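4.3 Preparing the worktop before first use

Read this section in full before placing any appliance, board or tool on a new Trutura worktop. The steps apply to the Elora and Tonham ranges. For the Doherty range, which is supplied ready sealed, begin at step 5.

1. Leave the worktop in the room, unwrapped and lying flat on its battens, for 26 hours before fixing. Keep windows closed during this time.

2. Check the surface under a strong light held low to one side. Scratches or chips must be reported before fitting. Claims for surface damage cannot be accepted once the worktop has been cut or fixed.

3. Wipe the surface with a clean, damp cloth and dry it at once. Do not use bleach, scouring cream or wire wool.

4. Apply the sealer supplied (part 584) in a thin, even coat, working from the back edge to the front. Allow 45 minutes, then remove any excess with a dry cloth. Apply a second coat in the same way.

5. Fix the worktop to the base units from below, using the 38 mm screws in the fittings bag. Tighten each screw by hand only.

CAUTION: Longer screws may break through the upper face. Damage of this kind is not covered by the guarantee.

6. Run a continuous line of clear silicone along the joint between worktop and wall. Where the wall is tiled, the silicone must meet the face of the tile and not the grout alone.

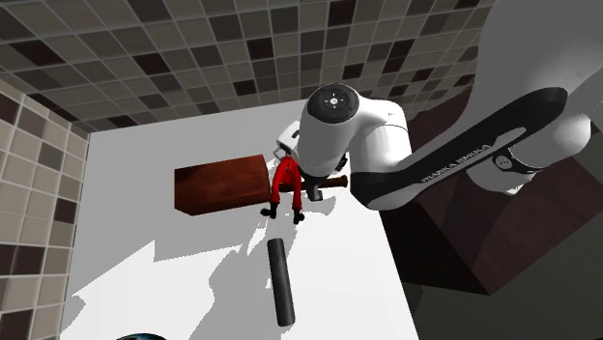
Figure 7. White worktop in a tiled room.

7. Leave the silicone to cure overnight. Do not lean on the worktop or stand anything on it until the following morning.

Note: White surfaces show tea, coffee and turmeric stains sooner than darker ones. Wipe up spills promptly and repeat step 4 once a year.

Note: Heavy items should be placed over a base unit. The overhang at the front edge is not designed to carry weight, and clamps must not be fitted to it unless a support rail has been installed (see section 4.6).

CAUTION: Hot pans must always be placed on a stand or trivet. Sudden heat can mark the surface permanently, even where the sealer has been applied correctly.

8. Keep the remaining sealer upright in a cool cupboard, out of the reach of children. Once opened, it should be used by the date written on the base of the tin.

For cutting openings for sinks and hobs, continue to section 4.4.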